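Wednesday – open day, bench notes

Started 8:40. Visitors from 10 until 3, two benches running, one talk slot before lunch. Writing this up in the order it came, partly tonight and partly from the scraps of tape I stuck to the back of my clipboard.

Setup

White table moved to the front so people could stand on three sides. The second bench stayed against the wall and did playback only. We had agreed on Dolach as the name for the handheld setup on the signs and then printed half of them with the old name, so there were two names in the room all day. At least four people asked what the difference was. Fix the sign template before the Bredlow visit.

Handheld gripper on bench 1. Same pair of fingers we have had on since the spring, same pads. I had a new set of pads in the drawer and left them there. I did not want to put fresh pads on the morning of a demo and find out in front of people that the grip had changed.

Log counter on the pads at start of day: 3,000 closes and a bit over. Our own rule says inspect at every 200 and swap when the edges go. The inspection column on the sheet has gaps. Mine, mostly.

Morning

First group was from Wavham, the packaging people. They had come for the arm and were polite about the handheld until they got to hold it. After that it was hard to get it back. They wanted to know how long a new operator needs before the recordings are usable. I said 15 minutes of practice, then throw away the first batch. One of them did a fair job on the cups right away and a bad job on the cloth, same as everybody.

Things they asked that I should have had a sheet for:
what the fingers are printed in
whether the linkage needs oil
how we match the handheld opening to the opening on the arm
what a set of pads costs and how long it takes to fit one

I knew the answer to the second (no) and the third (calibration block, both ends of travel, once a week). For the first I said I would email the print settings. Still to do.

Bench 2 playback stalled twice before 11. Both times it was the network share. Copied the files to the local disk and had no more trouble. Should have been local from the start.

Talk

Ran long. I cut the section on failed grasps to get back on time, and then every question was about failed grasps. Next time cut the history part. The slide with the count on it (288 recorded runs for the Bratu shelf task) got the most interest, mainly because people expected a much bigger number. Somebody wanted to know if 288 was enough. Told them it was enough for that shelf with those boxes, and that when we moved the shelf to the other side of the room it stopped being enough.

Put that in the talk properly. It was the most useful five minutes of the hour and it came out of a question.

Afternoon

Students, two groups back to back. Louder, quicker, less careful with the trigger. Let them record short runs on the white table with blocks and the small cups. Most of them close too fast and then lift before the fingers have settled. Saying "count one before you lift" worked better than anything I had on the handout.

Around the middle of the second group the small blocks started to turn in the grip. Big ones fine. I thought it was the students squeezing at an angle, so I took the gripper back and did ten myself. Three of the ten turned. Stopped recording on bench 1 and sent that group to the playback bench for a while, then gave them the last part of the session on the big cups only.

Anything recorded on bench 1 after lunch with small blocks gets flagged. Do not mix it with the morning set.

Pads

Both pads are worn at the top seam. The right one is worse, upper edge torn and lifted with grey fibers coming through. The left is peeling along the same line and has a loose strand off the bottom corner. The bushings look fine to me and I am leaving them alone.

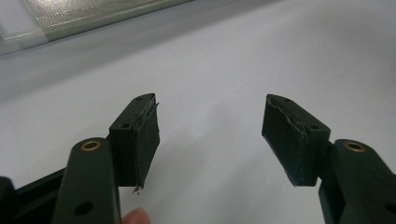 Bredlow wrote back within the hour after I sent the pad notes over, and said the trouble usually starts at the top seam because the pad is cut flush with the block, and that they now cut theirs a little short and round the corners before gluing. They also said 200 is too long between inspections if the operators are new, and that they look at the pads at every break on a training day, whatever the counter says.

Fair on both points. I would like to try the short cut on one finger only first, and keep the other flush, so we get a comparison out of it – but mismatched fingers will muddy whatever we record in the meantime. So bench tests only, no data collection, until it is settled.

To do
New pads on both fingers before anything else is recorded. Old ones in a bag with the close count written on it.
Cut one spare set short with rounded corners for the test.
Ten closes on the small block before and after the swap, same block, same spot on the table.
Rerun the calibration block after fitting.
Flag the afternoon files from bench 1.
Print settings to Wavham.
One-page sheet with the four questions above.
Signs: one name.

Left over

Packed up by 4. One of the small cups is missing, probably in somebody's bag. The visitor sheet has two pages stuck together and I have not pulled them apart yet, so no total for the day. Bench 2 is still logged in under the demo account – log it out tomorrow before the nightly backup tries to copy the whole local disk.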